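Losomlow Allotment Association
Minutes of the water supply meeting
Jan 21, 2023

Present: Orlando Giraldo (chair), plot representatives for the Indlow and Rullia sections, minute taker.
Apologies: Nghiêm section.

1. Minutes of the previous meeting
Agreed as a correct record, with one change. Item 3 should refer to the lower stopcock, not the upper.

2. Matters arising
The padlock on the pump housing has been replaced. Keys are held by the chair and by each section representative. The old key should be handed in.

3. Meter readings
The main meter showed usage of 401 cubic metres for the year. The highest monthly reading was in August. The Rullia representative asked whether the figure included the leak at the lower trough. The chair confirmed that it did, and that the supplier has not yet replied to the claim for an allowance. Chair to write again, enclosing the repair invoice.

4. Condition of pipework
The run from the main gate to the Indlow trough is original steel and is corroded at the joints. Replacement in blue polyethylene pipe was discussed. The length is some 50 metres, with one crossing under the cart track. Two routes were considered:
Route A follows the existing trench.
Route B follows the hedge line and avoids the track, but needs an extra bend and passes close to the roots of the old pear.
Route A was preferred. Depth of cover to be checked at the track before any order is placed -- the 1980s plan shows it but is not thought to be reliable.

5. Troughs and float valves
The float valve at the Nghiêm trough sticks open in cold weather. Agreed to fit a new valve of the same pattern and to lag the riser. The other troughs are in order.

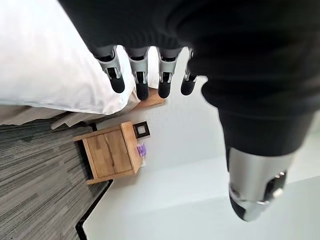
Dip tanks are to be kept covered when not in use. Hoses may be used for filling butts only, and must not be left running unattended. The wording on the notice board will be amended to match the site rules.

6. Winter shut-off
The supply remains off at the upper stopcock. It will be turned on once the valve has been fitted and the drain cocks closed. Section representatives to walk their own runs on the day and report any weeping joints to the chair.

7. Any other business
The Indlow representative reported that the gate drags on the concrete. Hinges to be packed with washers. A request for a tap beside the compost bays was deferred until the pipework has been priced.

Actions
Orlando Giraldo: letter to supplier; quotations for item 4.
Rullia representative: float valve and lagging.
Indlow representative: trial hole at the track; gate hinges.

Next meeting to be arranged when quotations are in.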